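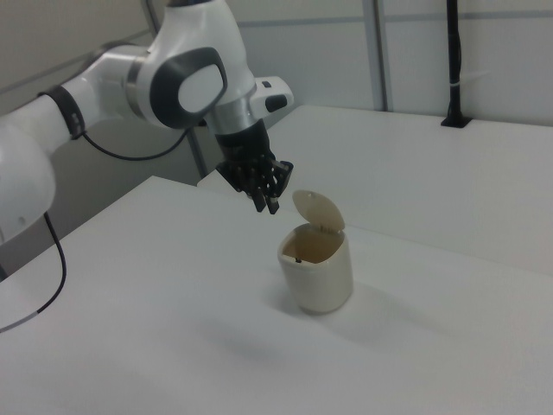 Meron Beyene
August 22, 2018

Went to the candidate night for the Bukthorpe council seat. Long thread, sorry. I took notes on the back of the agenda and I'd like to get them down before I lose it.

Both candidates say they "got into this to listen." Fine. Kuusisto then spoke for most of the evening. Isdale spoke less, but mostly about how much he listens.

I've been going to these since the school merger fight and I have a rule: write down anything a person could be held to later. A number, a date, a street name. I came home with very little.

Kuusisto's big item is the ward office. She wants it open evenings. Good idea! The current one keeps hours that suit you fine if you don't have a job. Asked who would staff it, she said "we'll look at creative options." I wrote down "creative options" and underlined it.

Isdale's big item is that he grew up on Mill Lane. I grew up two streets over. I don't see how it qualifies either of us to read a budget.

He did have one real proposal: publish every councillor's votes within 30 days of the meeting, on one page, by name. Right now you have to dig through the minutes, and half the time the minutes just say "carried."

So I asked him whether he'd publish his own if the rest of the council said no. Long pause. "I'd want to bring people with me on that." That's a no, isn't it? He'd be a councillor with a website. He could type it up himself.

Somebody behind me asked about the Zavolent contract and you could feel both of them sit up straighter.

For anyone who hasn't followed it: Zavolent handles the council's phone line and complaint forms. The deal was signed in January, for 6 years. It got one evening of debate and I was there for it, it was the same evening as the parking charges, so guess which one the room wanted to yell about.

Kuusisto voted for it. Her line now is that she "had concerns at the time." I went back to the minutes when I got home. There are no concerns in there from her. There's a question about the logo.

To be fair to her, minutes leave things out (see above, "carried"). Maybe she raised hell in the corridor. But if you want credit for an objection, you have to make it where the rest of us can hear it.

Isdale says he'd "review" the contract. Review it and do what? Is there a break clause? He didn't know. He's been putting the contract on his leaflets since spring and he hasn't read it to the end. I have. There is one, at year three, and it costs money.

Best question of the night came from a woman near the door. She asked each of them to name something they'd changed their mind about in politics. Not a trap, she really seemed to want to know.

Kuusisto said she used to think bus subsidies were a waste until she gave up her car for a while. I believed that one. It's the only thing I believed all evening without wanting to see paperwork.

Isdale said he'd changed his mind about whether to run. Some people laughed, he looked pleased.

Turnout was more than 40, which is decent for August. The last one of these I went to, the candidates' relatives could have outvoted the audience.

A few people have asked who I'm backing. I'm not. I've voted for the winner in this ward twice and both times I ended up writing them the same letter about the same drainage grant. I still have the replies. They share a paragraph.

What would move me: Kuusisto putting a cost on the evening office hours. Isdale committing to publish his votes alone if he has to. Either one could do it in a single post. I've emailed both of them and asked.

Edit: a reply from the Isdale campaign already. It thanks me for my interest and invites me to a listening event.

Nothing from Kuusisto yet. I'll add it here if it comes, whatever it says.

And yes, the notes are legible if anyone wants the full set. 4 pages once I ran out of agenda -- message me and I'll send them over.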